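Winter storage news from Sevport

The new hall for motorcycles and scooters is open from 16 January 2025. It has place for 80 machines, and each one stands on its own marked bay with a socket for the battery charger. Emlyn Dafis keeps the keys and will show you your bay on the first visit.

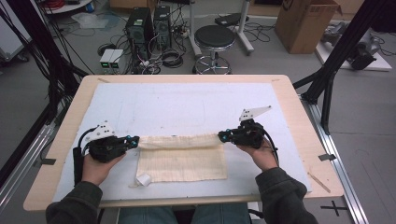

Please bring the machine with a full tank — this helps against rust — and leave us one spare key. Members who stored with us in the old hall keep their price until August. For all others the deposit is 400 crowns, and we give it back when you collect.

Covers can be ordered at the desk. We have them in three sizes, all breathable, and they usually arrive within 4 days.

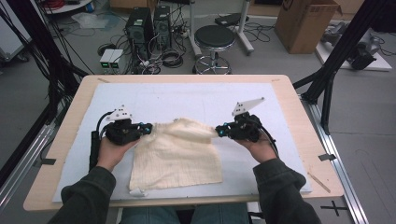 Collecting your machine

Write to Emlyn one day before, so that he can check the tyres and move your machine near to the door.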